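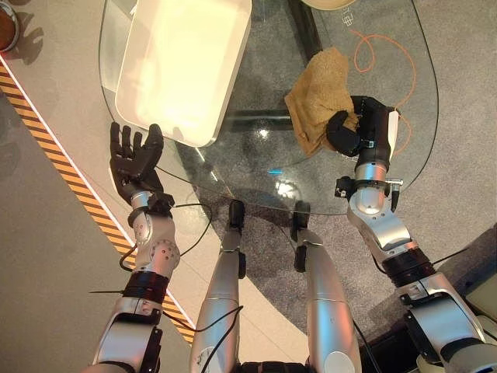 *透明玻璃桌上，一块揉成团的浅棕色擦布。*

# Astport 办起“擦玻璃”开放日，旧布换新布当天见底

2019-10-22，Astport 讯

一张玻璃桌、一块布，能玩出多少花样？Losley 街区活动馆这次的家居清洁开放日给出了相当热闹的回答：全天进场 430 人，备下的 400 块擦布下午三点前就换完了，后面来的人只好先登记领号，等下一批到货再取。

开放日的主题只有一个：玻璃桌面怎么擦。听上去小得不能再小，可家里有玻璃茶几、玻璃餐桌的人都懂那种心情——刚擦完看着挺亮，太阳斜过来一照，一圈一圈的水痕全出来了！活动馆的留言簿上，跟玻璃有关的提问从年初的 February 讲座之后就没断过，主办方干脆把它单独拎出来，办成一整天。

馆里一楼大厅摆了 32 张桌子，大小高矮都有，大部分是从 Sobczak 旧家具行借来的。最受欢迎的是靠窗那一排，光线好，擦得怎么样一低头就看得见。有位带着孩子来的妈妈在同一张桌子前站了快一个钟头，换了三种布来比，最后选中了毛巾质地的那种，说是抓在手里踏实，叠几下还能当垫子用。

布确实是当天谈得最多的东西。现场的讲解把步骤说得很清楚：先用干布把浮灰带走，灰要往一个方向收，别来回蹭；再换一块微湿的布，拧到不滴水为止，从远的一边往自己这边拉；最后拿一块干的收尾，趁水膜还没干赶紧跟上。油印子多的地方，比如吃饭的那一侧，可以在水里加一点点洗洁精，只加一点点，加多了反而要多过两遍清水。

布要不要叠，两派人还争起来了。一派主张叠成方块，脏了就翻一面，一块布能翻出八个干净面；另一派喜欢随手抓成一团，说这样指头好使劲，遇到干掉的果汁、胶印，按住了慢慢磨才下得来。讲解台的意见是两种都留着：大面积用叠的，顽固的小点用团的。台下一片点头，也有人当场就把手里的方块抖开，揉成团去试了。

另一个让人开眼的环节是“桌沿一圈”。玻璃桌中间好擦，边上却常常被漏掉，手印偏偏都在那里。练习用的桌子边缘贴了 60 厘米长的标尺条，大家沿着标尺一段一段地擦，上面一遍，侧边一遍，再弯腰把底下那一面也带到。好多人是头一回想起来桌子还有底面！透明玻璃就是这样，底下有灰，从上面看一样是花的。

现场还设了一个旧布回收筐。拿一块家里用旧的毛巾来，就能换一块新的擦布，旧毛巾送到 Vorska 纺织作坊，剪开锁边以后给修车铺和木工房用。作坊当天派人来演示锁边，缝纫机一响，周围马上围了一圈人。有几条旧毛巾的花色还挺好看，当场就有人舍不得，想要回去，最后商量下来剪一半、留一半，皆大欢喜。

擦布怎么洗也有不少人问。讲解台给的建议是和衣服分开洗，不放柔顺剂，洗完抖开晾在通风的地方；擦过油的布单独泡一泡再搓。晾干以后按用途分开收，擦玻璃的不拿去擦灶台。现场提供了几种颜色的小布签，缝在布角上就不会弄混，布签也很快被拿得差不多了。

小朋友那边则是“找水痕”游戏：每人发一支小手电，贴着桌面斜斜地照过去，找到一道就喊一声。大厅里喊声此起彼伏，家长们只好跟着返工，笑成一片。那一角的桌子大概是全场擦得最勤快的。

开放日结束后，借来的桌子会在 Losley 活动馆再留一周，一楼大厅照常开放，想来练手的居民可以自带擦布，清水和水盆由馆里提供。已经领号的居民凭号码到前台取布，不用重新排队。旧毛巾的回收筐也继续放在门口，洗净晾干的都收，破了洞的也收。

活动馆正在收集下一期的题目，目前留言簿上呼声最高的是浴室镜子和纱窗。还有想学的，到前台写一笔就行。

（Astport 街区简讯）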